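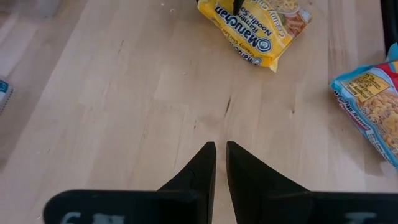 Slide 4 – wrist view, packets

Pause here. Most people have only seen our overhead view.

Point out the yellow packet and what looks like a finger of the other gripper resting on it. Then the blue one to the right, tilted and running out of view. Crinkled film, shiny spots. Our old grasp scorer was trained on boxes and did badly on this.

Method in short: Maxence Brunet recorded 3311 grasps by hand control. We held out 18 packet types. The policy gets the wrist view only, 2 frames at a time.

Slide 5 – result

Held-out success went up 40 points over the overhead baseline. Say points, not percent.

Most failures left are double picks. Orsolya has the breakdown if asked.

Don't get into the Pirkden runs, those finish in October. If short on time, skip to slide 7.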